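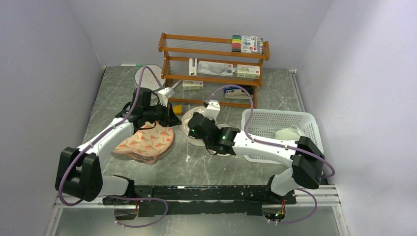 Prellholm 三层桌面木架

阅读时间：14 分钟

打印本页 | 用电子邮件发送给朋友

先说价钱，省得你翻到最底下去找：一个 132 元，木头是偏橙的那种棕色，三层，两侧和背后有细细的金属横杆，放桌上用的。颜色就这一种，尺寸也就这一种，下单的时候不用纠结，选好数量就行啦。

我卖桌面收纳卖了好些年，自己家桌子却一直是乱的（我妈每次来都要说）。Prellholm 这个架子是 Elżbieta Kołodziej 家的小工坊做的，牌子就叫 Kołodziej，Prellholm 是这一款的名字。我第一次拿到样品的时候随手往桌子靠墙那边一放，把当时摊着的笔、胶带、便签纸全塞进去，然后就再也没拿下来过，样品后来也没还回去，哈哈，我补了钱的！

这一页写得比较长，都是大家平时在客服窗口问我的东西，我把它们攒到一块儿写了。急的话直接看“尺寸和重量”和“怎么装”那两段。

它长什么样，摸起来怎么样

三层，一层叠一层，最上面那层是敞开的，放高一点的东西也不顶。木头是暖色调，橙里带棕，白天看亮一点，晚上开台灯看就深一点，像泡得久了的红茶。很多人问我跟灰色、白色的桌面搭不搭，我自己觉得特别搭！灰底白纹的仿大理石桌面看久了有点冷冰冰的，后面靠墙立一个暖色的木架，整张桌子一下就有了人气。要是你家桌子本来就是深红木色的，那我劝你先量一量心里的色差，两种木色挨得太近又不完全一样，看着会有点别扭，我有个老客人就因为这个换了桌布。

表面上的是一层薄薄的木蜡油，哑光的，手摸上去能感觉到纹理。刚拆箱会有一股油味，不刺鼻，放在通风的地方过两三天就淡了。我自己挺喜欢那个味道，但是鼻子敏感的朋友可以先放阳台。

每一块木头的纹路都不一样，有的直一些，有的弯一些，偶尔有个小小的木节。木节只要不松、不掉、不硌手，我们就当正常的发。要是你特别介意，下单的时候写句备注，我在仓库里给你挑纹路素一点的，能挑到什么样就看那天架子上有什么了，不敢打包票。

那些金属横杆是干什么的

拦东西的。就这么简单。

我以前用过那种没有围挡的木架，好看是好看，往里推一本本子，后面那支笔就从背后掉下去了，掉进桌子和墙中间那条缝，捞出来的时候上面裹着一层灰。Prellholm 两侧和背后都有横杆，很细，不挡视线，东西往里推到底就停住了。

横杆还有一个用处是我后来才发现的：可以挂小夹子。长尾夹、S 形小挂钩都可以，我在侧面那根上夹着快递单，撕一张少一张。重的东西别往上挂啊，有位客人拿它挂了一把大剪刀和一卷铁丝，横杆没断，但是一碰就叮叮当当响，隔壁工位的同事忍了一个星期跟她提意见了。

前面是没有横杆的，拿东西顺手。所以圆的、会滚的东西，比如胶棒、单支的笔、小瓶颜料，请放在盒子里再上架，或者横着靠里放。

尺寸和重量

整只架子连同横杆和螺丝一共 2,430 克，单手能提起来，但是放在桌上推一下又不会乱跑，我觉得这个分量刚刚好。太轻的架子抽本书出来整个都跟着走，你们肯定也遇到过。

尺寸图在包装盒的侧面，也在说明书的第一页，买之前想要的话在客服窗口发“尺寸图”三个字，会自动回给你。我不在这里打数字，是上次改版的时候打错过一回，害得一位客人锯了自己家的搁板，从那以后我就统一让大家看图了，图是工坊那边直接出的。

量的时候请量三个地方：桌子的进深、桌面到上方吊柜的高度（如果有吊柜的话），还有插座的位置。插座这一条最容易忘！架子背后虽然是通的，只有横杆，插头能从中间穿过去，可要是你的插座正好在层板那个高度，那就插不进去了，得往左或者往右挪一点。

能放多少东西

普通的薄本子，每层最多 25 本，再多就塞得太紧，抽的时候会带出来旁边的。厚的画册、字典另外算，凭感觉放，放到层板看起来有点吃力了就拿下来几本。木头是会说话的，压得太重会有很轻的“吱”一声，听到了就别再加了。

重的放下面，轻的放上面，这个道理大家都懂，可是我每次去朋友家都能看到最顶上放一个大铁罐子。求求各位了，把铁罐子挪到底层吧。

我自己的放法给大家参考一下。最上层放成盒的东西，比如一盒彩色记号笔，红的黄的绿的蓝的黑的笔帽一排露在外面，要哪个颜色眼睛一扫就看见了，小朋友也能自己找、自己放回去。彩笔最好连着原来的盒子一起上架，散着放的话一个礼拜之内必定少一支，我家是永远少黑的那支。中间那层放正在用的：这周的单子、没看完的书、剪刀胶带。最底层是“以后再说”层，装着充电线啊旧说明书啊，隔一阵子清一次。

有孩子的家里，我建议反过来，把孩子的东西放在最低那层，大人的剪刀和订书机放到上面去。

怎么装

到手是拆开的，层板、侧面的木条、横杆，还有一小袋螺丝和一把六角扳手。我自己装第一个花了大半集电视剧的时间，装第二个就快多了，片头曲还没怎么回味呢就立起来了。

先在地上铺一块毯子或者旧毛巾。把两边的侧面平放下来，分清上下，侧面内侧用铅笔写了一个很小的“上”字，可以用橡皮擦掉。横杆要先插进孔里再装层板，顺序反了的话就得全部拆掉重来，这个我必须啰嗦一遍：先横杆，后层板！先横杆，后层板！

螺丝先都拧到七分，等所有的都上齐了，把架子立起来放在平的桌面上，用手掌往下压一压，让四个脚都着地，然后再一颗一颗拧紧。要是一上来就把第一颗拧死，后面的孔就会对不准，然后你会来问我是不是孔打歪了。

有没有孔真的打歪的？有过。遇到了拍张照片给我，我直接补寄那一块，不用把整个寄回来。

不建议用电动螺丝刀。木头软，电动的一不留神就滑丝了，滑了以后那个孔只能塞牙签加木工胶来救（能救，就是心疼）。

摆在哪儿好

靠墙。靠墙是最稳的，也是最好看的。我试过放在桌子正中间当隔断，两边坐人的那种，从背面看因为只有横杆，里面的东西一览无余，对面的人每天看着你的零食，不太好意思。

厨房台面能不能放？可以放，离水池和灶台远一点。有客人拿它放香料罐和茶叶，摆得特别漂亮。不过油烟大的厨房我劝你算了，木蜡油的表面吃了油烟以后会发粘，要重新打磨上油，挺费事的。

浴室不行。来问浴室的人真多呀，每个月都有，统一在这里回答：浴室不行，木头会胀。

太阳直晒的窗台也尽量别放，晒半年，向阳的那一边颜色会变深，两边就不一样了。如果只能放窗边，隔一阵子把它左右调个头，晒得均匀一点。

桌面上的搭配

很多人买了架子以后会接着问我旁边配什么，我就把自己的一套讲一讲，不买也没关系，家里有类似的就用家里的。

圆形的白色小纸篓，放在桌上架子旁边的那种，我用的是 Jetusow 的。很多人觉得垃圾桶就应该放地上，我以前也这么想，后来发现做手工、拆快递、给孩子削铅笔的时候，碎屑全在桌上，一只小纸篓放在手边，顺手一扫就进去了，桌面干净得飞快。白色跟木头色放一起很清爽。买圆的还是方的？我站圆的，没有死角，湿布转一圈就擦完了。

再来是一只白色的篮子，用来装临时的东西。我管它叫“晚上再说篮”，白天桌子上冒出来的任何不知道归哪儿的玩意儿都扔进去，晚上坐下来一样一样放回原位。注意啊，篮子要每天清，我有一个星期没清，里面翻出来一只袜子和半个我以为早就丢了的 U 盘盖子。

最后是透明的塑料碗。这个听起来很傻，一个碗有什么好讲的，可它是我桌上使用率最高的东西！回形针、橡皮、纽扣、小朋友的积木，整理的时候先往碗里一拢，透明的，里面有什么一眼就看到，不用扒拉。架子的层板之间能不能推进去一只碗，要看你的碗多高，浅的可以，深的就放桌上吧。

桌面本身呢，我喜欢那种有纹路的，灰底带白纹就很好，掉点橡皮屑不显脏。纯黑的亮面桌子我不推荐给懒人，每一个手印都看得见，我家餐桌就是，后悔死了。

收拾桌子我自己的一套顺序

这段跟卖货没什么关系，是 Marianna Głowacki 催我写的，她帮我管邮件，说每个星期六晚上都有人写信来问架子到了以后从哪里开始收。行吧，那就写。

第一步把桌上所有东西往前推，后面那一条腾出来，擦一遍，把空架子靠墙放好。先别急着往里放！大家都是架子一装好就开始塞，塞到一半发现位置不对，又懒得拿出来，就那么将就一年。

然后把纸篓拿到手边，先扔。写不出水的笔、过期的优惠券、断了的皮筋，眼睛看到就扔。我扔笔之前会在废纸上画两下，有的笔只是渴了，画一画又活了。

扔完以后桌上剩下的东西，小的拢进透明碗，不大不小又没有家的放进白篮子，成盒的成本的开始上架。盒子的字朝外，本子的脊朝外，这样以后找东西不用把头伸进去看。

碗里的小零碎留到最后分。这个活儿适合一边听点什么一边干，泡杯茶，慢慢捡。孩子特别爱干这个，你给他两个小盒子，让他把回形针和图钉分开（图钉还是大人来吧，我说顺嘴了）。

收完以后隔天会乱一点，再隔天会更乱一点，正常的，别灰心。我一般睡前花刷牙那么长的时间把白篮子清空，别的不管，桌子就能维持在“客人突然来了也不用尖叫”的水平。

清洁和保养

平时干布擦。有灰卡在横杆和木头接缝里的话，用旧的化妆刷或者软毛牙刷扫出来，比湿巾好用多了。

不小心洒了水，马上擦干，别等。茶渍咖啡渍趁湿擦都没事，干了以后会留一个圈，这时候拿细砂纸顺着木纹轻轻磨几下，再上一点点木蜡油，等一晚上。油我们有卖小罐的，Fuvness 的，一罐够一个架子用很多次，你家里要是有别的木蜡油也可以，不用专门买。

记号笔画上去了怎么办？这条是给家里有小画家的朋友看的。水性的用拧得很干的湿布擦，大部分能下来；油性的就只能磨了，磨完颜色会浅一块，上油以后过段时间会慢慢跟上。我家层板侧边有一道蓝的，我没舍得磨，留着了。

酒精湿巾请不要用，会把表面那层油带走，变成一块白乎乎的印子。

九月以后天气干起来，暖气也快来了，螺丝有可能会松一点点，拿六角扳手把每颗再紧一紧就好。扳手别丢，我用胶带把它粘在最底层层板的下面，要用的时候伸手一摸就有。

发货、退换

这一批工坊一共做了 1,000 只，卖完要等下一批木料干好了才能开工，具体什么时候我问过 Elżbieta，她回我说木头干好了就是好了，所以我也给不出一个日期，到时候会在这一页写上“有货”。

下单以后第二个工作日发出。包装是纸箱加纸垫，没有泡沫，角上特别加厚了。收到如果箱角瘪了先别慌，拆开看看里面，多数时候纸垫把力气都吃掉了，里面好好的。真碰坏了就拍照，补哪块寄哪块。

不喜欢可以退，没装过的直接退；装过又拆开的也收，要扣一点重新整理的费用，扣多少客服会先跟你说清楚，你点头了再办。画过、刻过、刷过漆的就不能退了。对，真的有人刷成了薄荷绿以后来问能不能退，颜色我还挺喜欢的。

想一次买好几只放办公室或者教室的，写邮件过来，价格可以聊，也可以分批送。教室用的话跟我说一声，我会让工坊把层板的角磨得更圆一点，不另外收钱，就是要多等几天。

几个零零碎碎的问题

能不能两只叠起来？我不建议。脚底下没有卡扣，叠上去全靠自觉。并排放两只倒是很好看，中间留一条窄缝，刚好插一本大画册。

能不能挂墙上？没有挂墙的孔，自己打孔也别，侧面的木条不是按这个受力做的。

脚底有没有垫子？有，毛毡的，附在螺丝袋里，自己贴。贴之前把脚底的木屑擦一擦，不擦的话过几天就掉了。玻璃桌面或者很滑的石纹桌面，可以把毛毡换成硅胶小垫，哪儿都能买到，防滑效果好一些。

猫会不会跳上去？会。我家的试过，站了一会儿嫌窄，下来了。放得满一点它就没兴趣了。

读者留言

小满家的书桌：看完下单了，装的时候果然先装了层板……全部拆掉重来。你都写了两遍了，是我的错。装好以后很稳，孩子把彩笔盒放在最上面，每天自己收。

Lao Chen：木头颜色比我想的要橙一点，跟家里灰桌子放一起还行，老婆喜欢，那就行。螺丝袋里多了一颗螺丝，是备用的吧？

店主回复 Lao Chen：是备用的！跟扳手一起粘在底下就好。

栗子蛋糕不加糖：透明碗那段笑死我了，我桌上也有一只，原来是吃沙拉的，现在装满了纽扣。想问架子能不能放缝纫机的线轴，会不会从前面滚出来？

店主回复 栗子蛋糕不加糖：会滚哦，找个浅盒子装着，竖着放也可以。

南边的窗：买回来放窗边，忘了调头，左右已经两个颜色了。现在调头还来得及吗？

店主回复 南边的窗：来得及的，调过来晒一阵子会慢慢接近，急的话把浅的那边先上一层油。

阿棠：请问浴室真的不行吗？我家浴室干湿分离的。

店主回复 阿棠：真的不行呀……

打印本页 | 用电子邮件发送给朋友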